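Robot Club News – Term 2

By Rodrigo Cabello

Dear members and parents,

The second term is already half over and I was asked by Suha to write the club page this time, because she is busy with the timetable. I will try to be as short as she is.

First the good news. Our entry for the Wakar Sorting Challenge was accepted. The regional day is in August and we are in the open division, the same as last year, but the rules are changed. Last year every team knew the objects in advance and could practise with exactly the same set. Now the judges bring their own objects and we see them only in the morning. They can be hard or soft, round or flat, and each one must be picked up and put in the correct bin without being dropped. A full run is worth 800 points. Last year we finished with 319, and most of what we lost was in dropped pieces, so there is plenty of room to improve.

For this reason the Thursday group has stopped working on the driving base for a few weeks and works only on grasping. Hiyori Noguchi leads this part. She asks everybody to do the same task with the hand-held grippers many times before they write any code, and to keep notes in the orange log book. Some of the younger members found it boring in the beginning, but now they argue about the best angle for each object, and I take this as a good sign.

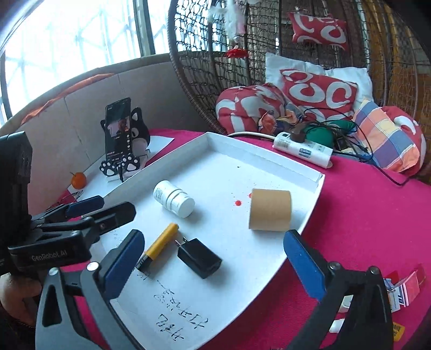 Grasping practice is organised by trays. Each member prepares one tray of ordinary things from home, and the others have to clear it without knowing what is coming, the same as on the regional day. The rule is that the things should be different in shape and in weight. A good tray has something that rolls and something that doesn't, for example the pill bottle lying on its side and the cardboard tube standing on its end. The marker and the wall charger are a more difficult pair when they lie so close to each other, as the open fingers must come down over one and not push the other away. Wouter Dekker wants us to try always the narrow side of the marker first. Cathal Tierney does not agree with him and prefers to turn the wrist, and both of them have pages of notes to prove it. Until now the log book has 191 attempts in it, and Hiyori would like many more before the winter break.

Next is the software. The team has chosen the name Cluleck for our program, after a long vote. At the moment Cluleck can tell a cylinder from a box most of the time, but it has trouble with shiny surfaces and with anything black on a dark table. If you have experience with colour and lighting, please come and speak to Wouter. He is at the club every Thursday from half past four.

Some practical points:

The fee for the regional day is $50 for each member, and it includes the bus and lunch. Please pay Suha Shboul before the end of term.

Trays from home should not contain glass, food or anything with sharp edges. Write your name under the tray – we have two now without an owner.

The grippers must go back in their case with the fingers closed. Last week one was left open under a heavy box and Cathal spent his evening straightening it.

Parents are welcome to watch any session. There is tea in the kitchen, and the biscuits are for everybody.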